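README – Stavov hand grippers, station 5

Last edit Monday, May 23, 2022 (Nkechi Dauda). Replaces the November version, which had the cable routing wrong.

What this covers
Setup and upkeep for the two hand-held grippers at station 5. Not the recording software, see the Trindari readme for that. Not the data format either.

Before a session
Power on left gripper first, then right. Wait for both to home. Jaws open all the way and stop, no buzzing.
Buzzing = jaw screws too tight. Back off a quarter turn and home again.
Check the plate on top of each gripper. Finger tight is not enough, use the driver. A plate that wobbles ruins the whole session and you won't see it until playback.
Cable loop slack enough to turn your wrist all the way over. If it tugs, re-route.
Table stays between the tape marks. If somebody bumped it, put it back and redo the zero.

Zero
Both grippers closed, flat on the table, plates up. Run zero_pair. Don't touch the table while its running.
Offset over 2 mm on either side – run it again. Still over, swap the plate and tell Sándor.

Jaw pads
Change at 800 cycles or when they look shiny, whichever is first. Spares in the Grendix drawer. Old pads go in the bin, NOT back in the drawer (found four last week).
Wipe pads with a dry cloth after anything fuzzy. Lint gets in the hinge and the jaw stops short of closed.

Current task
Mittens and basket. Pale green pair, white basket with the gray handles. Basket starts empty on the left half of the table, mittens on the right, don't line them up neatly.

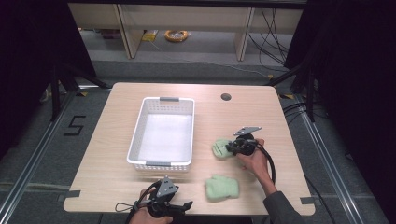
Keep both grippers low between picks, and don't rest the weight of your arm on the cable. Connector on the right one was replaced once allready, Tanko has the last spare.

Known problems
- Right motor gets warm on long runs. Stop at 46 C, let it cool, log it.
- Left drops off the bus if the plug isn't fully seated. Push till it clicks.
- Zero drifts after a plate swap. Always re-zero, no exceptions.

To do
- strain relief for both cables (Ladi)
- print new plates, check the hole spacing first
- Zainab to update the pad log sheet, column for left/right is missing

Questions go to Nkechi or Sándor.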